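I finally finished Varkine, and I need to talk about it

So it's one in the morning, my tea went cold during the last boss, and I have just watched the credits roll on Varkine. If you've been reading this blog since January you know I've been threatening to finish this game for ages. I bought it in a sale, played the first two levels, got stuck on the ferry section and went off to play something with farming in it. Then a patch came out and I thought, okay, one more try.

I'm so glad I did! Varkine is a side-scrolling puzzle platformer (with a bit of light stealth, which I'm usually terrible at) set in a flooded port town called Sangkhawat. You play a salvage diver who has come back to clear out the family warehouse, and the whole game is basically you going down a little deeper each night to see what you can drag up. You only get so much air, and everything you pick up slows you down. That's the entire trick, and it carries the game for eleven chapters without getting old.

The thing I didn't get on my first attempt is that you're allowed to drop stuff. I know, I know. I was hauling every rusty gear and broken lamp back to the surface in one trip, running out of air just under the ladder, and yelling at my monitor. Once I started leaving little piles of junk along the route and coming back for them, the ferry section took me maybe ten minutes. I felt pretty silly.

Sorting what you bring up is its own minigame. You stand at a bench in the warehouse and decide what gets cleaned, what gets sold and what goes into the scrap bin, and the scrap is what pays for bigger air tanks. I got weirdly into it. There was a whole Friday night when I didn't dive at all and just sorted.
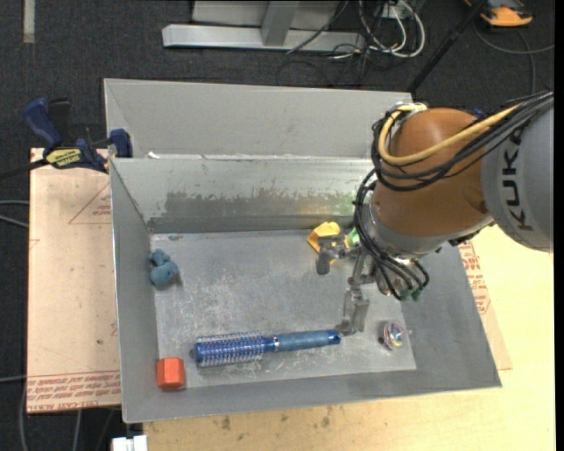
A big gray metal bin, scratches and all. 

The music deserves a paragraph of its own. It's mostly slow piano and some kind of wheezy organ, and it drops out completely when your air gets low, so all you hear is the diver breathing. The first time it happened I took my headphones off. I've since bought the soundtrack and I've been playing it at work, where it makes answering emails feel much more dramatic than it should.

Okay, complaints. The map is bad. It's hand-drawn and very pretty and it doesn't tell you where you are, and I get that this is a choice, but in chapter eight there are four flooded stairwells that look exactly the same and I went up the wrong one so many times. The checkpoints are also a bit mean before the big eel (you'll know it when you meet it). And I hit one real bug, where a crate got wedged in a doorway and I had to reload from the night before. The patch notes say that was fixed, so either I was unlucky or my crate was special.

I also tried the new challenge mode, which is called Asix for reasons the game never explains. It's one dive, no upgrades, and you're scored on what you carry out. My best so far is 1084. The person at the top of my friends list has 1363, and I've watched their replay twice and still don't understand how they get past the crane with that much weight on. My first run was under 800, so I'm counting that as progress!

The developers are a tiny studio called Okik, and as far as I can tell this is their first full release. They've said on their page that a free update is coming with a second harbor to explore and better controller support. I played the whole thing on a keyboard and my left hand would like to file a complaint, so that second part made me very happy.

Should you play it? If you like slow games with a nasty streak, yes, absolutely. If you need a working map to be happy, maybe wait for the update and see if they add a "you are here" dot. It took me a little over two weeks of evenings, though I'm slow and I read every single note and diary page lying around.

No ending spoilers in the comments, please, a couple of you told me you're still stuck on the ferry. (Drop your stuff!) Next up is either that train management thing I keep mentioning or another go at Asix, depending on how stubborn I feel tomorrow.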